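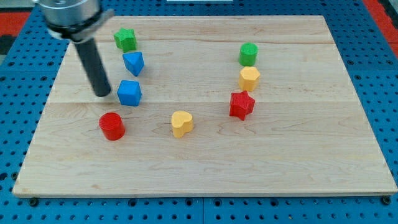
Teaching the arm to push: news from the block table

If you have walked past the back lab lately and heard cheering, it was probably over a heart. The yellow one, to be exact, which is everybody's least favorite block to steer (the point digs in, the lobes roll off the rod, and the whole thing spins when you wanted it to slide).

Since September we have been collecting demonstrations for Belleck, our project on teaching an arm simple tabletop jobs by remote control. One person sits at the controls and drives, and the arm follows with its long black rod. No fingers, no grasping, only pushing. A second person reads out instructions such as "put the red star next to the green cylinder" or "bring the blue cube toward the heart," and the driver does it in whatever way feels natural. Everything the driver does gets saved along with the sentence, and that pair is what the arm learns from.

We now have 207 recorded sessions, and 161 of them have made it through review. The rest mostly have the wrong sentence attached, or a driver who changed their mind halfway through. Myung-ja Ahn has been reviewing them and would love some help!

Changing our mind on speed has made a big difference. Early on we asked drivers to go slowly and neatly, and the arm learned to be slow and neat and then got stuck the first time a block turned sideways. Bình Hồ suggested letting people drive at their own pace and leave their mistakes in, as long as they fixed them. So now a session may include a missed push, a loop around the back of the block and another try. Those recoveries are lovely to watch, and the trained arm has started making them too. The first time it backed off and came at the green star from the other side, we played the recording 11 times.

Cylinders and cubes are going well. Stars are so-so. Two blocks that end up touching are still hard, especially when the instruction is to separate them, and we want many more demonstrations of that before the next training run.

New drivers are very welcome. You don't need any robot experience, and some of our best sessions come from people who had never touched the controls before lunch. Practice takes 2 short rounds, then you record. Add your name to the sheet by the lab door, or ask Bình for a slot.

Posted January 13, 2020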